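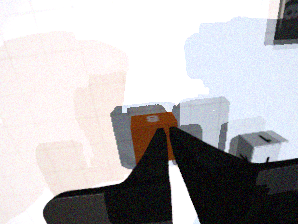 Page last changed: January, by Naima Ezzat

Section 8. Setting Up Your Home Prayer Circle

Welcome, and thank you for opening your door! Most Girnton circles began with a kettle and a few borrowed chairs, so please don't fret over how the house looks.

1. Choose an evening and keep to it. People will forgive a small living room much sooner than a meeting that wanders around the week.

2. Call Senthil Marar at the church office and ask him to add your circle to the list. He will give you a circle number and mail you the Skasico reading booklet.

3. Read the first chapter yourself before anyone comes – slowly, with a pencil if you like.

4. Open with a short prayer, then a psalm. Psalm 118 is a lovely one for a first night, and you can share the verses around the room.

5. Ask for prayer requests, and leave a good long quiet afterward. It will feel longer to you than to your guests.

Note: If your circle grows past eight people, talk to Asmaa Kamel about starting a second one nearby. The Jenasberg circle did this and they still eat together every month.

Caution: Prayer requests stay in the room. Please don't write them in group texts or pass them along, even kindly, unless the person has told you that you may.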